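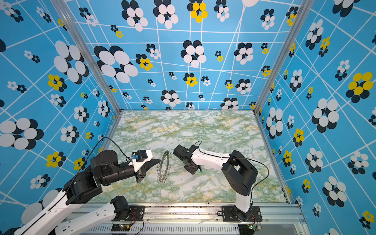

Pourquoi le marbre a-t-il des veines ?

Les veines du marbre sont des traces d'autres minéraux, mélangés au calcaire de départ ou arrivés plus tard avec de l'eau dans des fissures. La chaleur et la pression ont ensuite étiré, plié et coloré ces traces.

Pour comprendre cette réponse, il faut reprendre l'histoire depuis le début, c'est-à-dire au fond de la mer.

Avant le marbre : le calcaire

Le marbre est d'abord une autre roche, le calcaire. Beaucoup de calcaires se forment dans des mers peu profondes et plutôt chaudes. Des animaux y fabriquent des coquilles : des moules, des escargots marins, des coraux, et aussi des êtres si petits qu'il faut un microscope pour les voir. À leur mort, les coquilles tombent au fond et se brisent. Elles forment une boue claire.

Cette boue s'accumule pendant des millions d'années. Les couches du dessus appuient sur celles du dessous, l'eau est chassée, les grains se collent. La boue devient une roche dure. Elle est composée surtout d'un minéral appelé calcite.

La boue n'est presque jamais pure. Une rivière en crue apporte de l'argile. Le vent dépose du sable ou de la poussière. Des restes de plantes se mêlent au tout. Ces matières étrangères s'appellent des impuretés. Retiens ce mot, il revient plus loin.

Mot à connaître — Minéral : matière solide naturelle dont les atomes sont rangés selon un ordre régulier. Une roche est le plus souvent un assemblage de minéraux.

La transformation

La croûte terrestre est découpée en plaques qui se déplacent de quelques centimètres par an. Quand deux continents se rencontrent, une montagne se forme et certaines roches sont entraînées en profondeur. Le calcaire peut faire partie du voyage.

À plusieurs kilomètres sous nos pieds, la température peut atteindre 600 degrés. La pression est très forte, elle aussi. Le calcaire ne fond pas. Il reste solide, mais ses grains de calcite se réorganisent : les petits disparaissent au profit des grands, qui s'emboîtent les uns dans les autres. On dit que la roche recristallise. Les coquilles deviennent alors invisibles dans la plupart des cas.

Une roche transformée sans avoir fondu est une roche métamorphique. Le marbre en est une, comme l'ardoise.

Il existe un autre chemin. Du magma qui monte près d'un calcaire le chauffe assez pour le changer en marbre sur une certaine distance. Plus on s'éloigne du magma, moins la roche est modifiée.

D'où viennent les couleurs ?

Un marbre formé de calcite presque pure est blanc. Les autres teintes dépendent des impuretés :

Rouge, rose ou brun : oxydes de fer, les mêmes composés que dans la rouille.
Jaune : autres composés du fer, qui contiennent de l'eau.
Vert : minéraux comme la serpentine ou la chlorite.
Gris ou noir : carbone provenant d'anciens êtres vivants, souvent sous forme de graphite.

Le dessin dépend de ce qui est arrivé à la roche. Si les impuretés formaient des couches, la pression les a pliées et étirées, et l'on obtient des bandes ondulées. Si la roche s'est fissurée, de l'eau chargée de minéraux a circulé dans les fentes. Les minéraux s'y sont déposés et ont rempli le vide. Une veine blanche qui coupe toutes les autres est donc plus récente qu'elles. Les géologues se servent de cette règle pour classer les événements dans l'ordre.

Une visite à la carrière de Solletti

Geetha Thevar est géologue à la carrière de Solletti. Son travail consiste à repérer les fissures avant la découpe, car un bloc fissuré peut se casser pendant le transport. Elle observe la paroi, la mouille pour faire ressortir les couleurs, puis trace les limites à la craie.

La découpe se fait avec un câble d'acier garni de petits anneaux contenant du diamant. Le câble tourne en boucle et use la pierre. De l'eau coule en permanence pour le refroidir et retenir la poussière. Un bloc de Solletti pèse souvent 27 tonnes. Il est ensuite scié en plaques de 3 centimètres d'épaisseur, puis poli avec des abrasifs de plus en plus fins.

Vrai marbre ou imitation ?

On imite le marbre depuis l'Antiquité. Les peintres romains en dessinaient déjà les veines sur les murs. Aujourd'hui, le motif peut être imprimé sur du papier, du plastique ou du carrelage.

Saranya Rai, restauratrice à l'atelier Plandov, vérifie trois points. Le premier est la température au toucher : la pierre conduit bien la chaleur et paraît froide. Le deuxième est la répétition : sur un motif imprimé, la même veine revient parfois à l'identique un peu plus loin. Le troisième est la tranche — dans une vraie plaque, les veines traversent souvent l'épaisseur.

À faire avec un adulte : le test du vinaigre

Matériel : un petit morceau de calcaire ou de marbre brut, un caillou de granite, du vinaigre blanc, une pipette, une assiette.

Pose les deux pierres dans l'assiette. Dépose quelques gouttes de vinaigre sur chacune. Observe pendant 90 secondes, à la loupe si possible.

Des bulles apparaissent sur le calcaire. La calcite réagit avec l'acide et libère un gaz, le dioxyde de carbone. Sur le marbre, la réaction est plus discrète ; gratte un peu la surface pour mieux la voir. Le granite ne fait pas de bulles.

Ne fais pas ce test sur un meuble, une cheminée ou un sol en marbre. L'acide y laisse une tache mate qui ne part pas au lavage. Le jus de citron a le même effet.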